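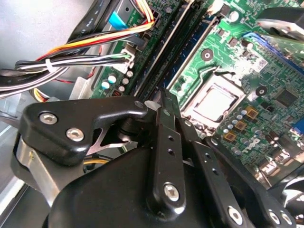

Sorin Crăciun thinks fifty-over cricket should be put out of its misery, and he told me so at 7 a.m. over the phone, before I'd had any coffee. Too long, too flat in the middle, kids won't sit through it. I love the man, but come on!

The middle is the good part. I went to see Bassey play Tusari in April (3,902 people in, which is a lot for us) and between the early hitting and the late hitting there was this long, sneaky stretch where two spinners just squeezed. Singles, a dropped catch, a captain moving his slip out and then moving him back again. You don't get that in a twenty-over game, there's no room for it.

And yes, some overs drift. So does baseball, and I sit through plenty of that too. If the league wants to fix something, fix the start time so folks with jobs can see the second innings, and quit playing music after every single ball.

Sorin says he'll come with me to the next one. He's buying the lunch.

Home Scores Opinion Fixtures Clubs
2 comments | 50 shares
Contact us | © Bernelska Sports | Back to top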